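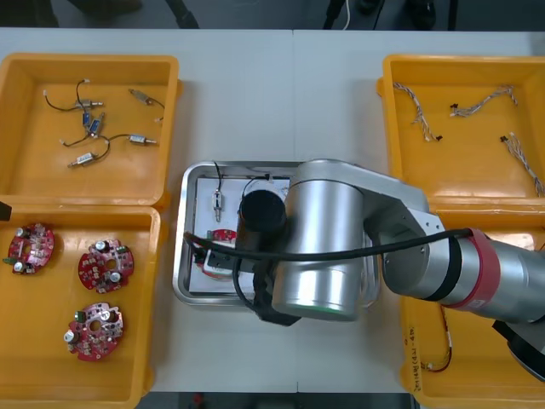 To: shed-and-bench list
Subject: Re: small parts storage, where does it end

G'day all,

I've been meaning to answer this since it landed, and then the weather came good and I was outside painting a fence instead. Quoting the whole thing so people who joined recently can follow along:

> Hi list,
>
> First post, long-time reader. I've inherited the contents of
> my father-in-law's shed in Drundby, which means jam tins. So
> many jam tins. Screws, springs, little motors out of who knows
> what, bits of curtain track, switches, fuses, a tin of nothing
> but the feet off appliances. He knew where everything was. I
> have no idea.
>
> I bought one of those Skerkard cabinets with the clear drawers
> thinking I'd have it done in a weekend. I got through two tins,
> filled the whole cabinet and still couldn't find a single M4
> nut when the side gate dropped.
>
> So, two questions. Do you sort by what a thing IS or by what
> it's FOR? And how do you decide what goes in the bin? My wife
> says the answer to the second one is "all of it".
>
> Also has anyone got the drawer label template that used to be
> on the Mokuseck site? The link in the list archive is dead.

First up, welcome, and my sympathies on the jam tins. I've done two deceased sheds now (an uncle's, then my neighbour's across the back fence) and both times I started exactly the way you did, with a brand new cabinet and a lot of optimism. The cabinet is the last thing you want! Put it in the hall cupboard and forget about it for a month. If you've got drawers waiting you'll fill them, and you'll fill them with whatever was on top of the first tin, so you end up with a beautiful labelled drawer of curtain hooks at eye level and the wood screws living on the floor.

What worked for me was going rough first. Really rough. I laid an old door across two trestles in the carport, put an old bedsheet over it so the little stuff wouldn't roll, and set out a handful of big shallow tubs. Ice cream containers are too deep, you can't see what's at the bottom and you'll stir them round and round like soup. Shallow is what you want - cat litter trays from the discount shop are terrific, and so are those wide takeaway lids if you only have a bit of stuff. One tub for threaded things, one for electrical, one for plumbing, one for springs and clips and things that go ping, one for hinges and brackets and door furniture. And a sixth for "what on earth". That's it, six piles, and you're not allowed to invent a seventh until every tin is empty.

The trick with the rough sort is you never look at anything for longer than it takes to drop it. If you catch yourself holding a thing up to the light and wondering what it came off, into the what-on-earth tub it goes. I lost an entire Saturday to a brass fitting that I was sure was off a pressure lamp. It was half a garden sprinkler. I still have it, so make of that what you will.

On your IS or FOR question, this list has been arguing over it for as long as I've been on here, and I reckon it depends on the thing. Fasteners by what they are, no question. A nut doesn't know what it's for. Sort by thread, then length if you can be bothered, and I generally can't be past 50 or so because the long ones all stick up out of the drawer anyway and you can see them. Keep imperial and metric in different cabinets if you possibly can, or at the very least on different sides, because an old shed will be full of Whitworth and it'll fool you right up to the second turn of the spanner.

Plumbing I do by what it's for. When a tap's dripping I don't want to be thinking about fibre washers as a category of object, I want the tin that says TAPS and I want it now, with the washers and the O-rings and the little valves and the seating tool all jumbled in together. Same goes for the toilet cistern, same for the hose fittings. Bike stuff is the same again. There's a tin marked PUNCTURE and I could find it in a blackout.

Electrical is the one I go back and forth on. Switches, plugs and fuses I've got by type. Salvaged bits out of dead appliances (the little motors you mention, and the solenoids and thermostats and so on) I used to sort by type as well, and I never once used any of them, since by the time I needed one I had no clue what voltage it wanted. These days I bag them with a scrap of paper saying what they came out of and what was printed on the plate. If there's no paper and no markings then out it goes, unless it's copper, in which case it goes in the scrap bucket. And leave the wires long! My uncle snipped every lead off flush with the housing to make them fit his tins nicely and it made the whole lot useless. Coil the lead, bit of tape, done. Please don't put anything mains rated back into service if you don't know its history either, it's not worth it for the sake of an eight dollar part.

As for the bin, I'm somewhere between you and your wife. My rule's pretty simple. Rusty fasteners go, all of them, no soaking them in vinegar and telling yourself it's relaxing. Bent nails go. Anything you can buy in a packet at the hardware for less than a cup of coffee, keep a fistful and let go of the rest. I had somewhere near 900 of those little black plasterboard screws at one stage, and I live in a weatherboard house lined with timber. What I'd hang on to is anything odd and well made, old brass hinges, window catches, cast hooks, that sort of caper. You can't buy them new, and if you don't want them somebody doing up an old place will be thrilled. The appliance feet I would keep too, I'm sorry. I've used more of those than you'd credit. Wobbly bookcase, appliance foot. Rattling gate, appliance foot.

One thing I'd suggest that I didn't do with my uncle's lot and wish I had - keep one tin as is. Don't tip it, don't sort it. Pick the one with the best handwriting on the lid and just put it on the shelf. Mine all got emptied and the lids went in the recycling, and I've still got every blessed screw, but it was the writing I missed afterwards.

Now cabinets. The Skerkard is fine, I've got two of them. The drawers are a bit brittle when it's cold, and the little tabs at the back that are supposed to stop them pulling right out will give up eventually, usually when you've got the one with the tacks in it. I run a strip of felt along the back lip. If you haven't hung yours yet, go lower than you think. Mine's bottom edge is 900 mm off the floor, so the top row's right at my nose and I can see down into every drawer without fetching the step. The first one I hung higher so I could keep the vice under it and I've cursed it ever since.

If you're after more storage I wouldn't buy another cabinet straight off, they were up to 90 dollars last time I looked, and the drawers are all the same tiny size. The flat cases with lift-out cups are better for anything you carry to the job. There's a Yoo one with a decent latch that has been dropped off my ladder twice and kept its mouth shut both times, can't say fairer than that. For bigger stuff I still like plain open bins on a rail, the bright coloured ones, because you can see at a glance when you're running low and you can unhook one and take it over to the bench.

The Mokuseck template - yes, I got the same 404 when I went looking, and so did everyone else on here at some point I think. They redid their website and all the good stuff fell off the back of it. I've got the old file somewhere on the computer in the spare room. I'll dig it out and send it to the list if the attachment limit lets me, otherwise I'll email you directly. It's set up for A4, so make sure your printer isn't "helpfully" scaling it to fit or the labels will come out a smidge too narrow and slide about. Though to be frank, half my drawers have no label at all now, I just hot glued one of whatever it is to the front. Works a treat for screws and hooks. Not so good for washers, they look much of a muchness from across the shed.

How's the side gate going, by the way? If it dropped because the top hinge pulled out of the post, a longer screw will only hold until the next big wet. Drill it out, glue in a bit of dowel, let it go off properly overnight and then screw into that. I did ours in October and it's still swinging clear of the path. If the post itself has gone soft at the bottom, that's a different email, and a much grumpier one.

Anyway the kettle's gone off, and I've still got the back side of that fence to do before it rains. Let us know how you get on with the tins, and if you come across any left-hand casement stays in there, about so long as your hand, I'm after a pair for the laundry window and I'd happily pay the postage.

Cheers from a very untidy carport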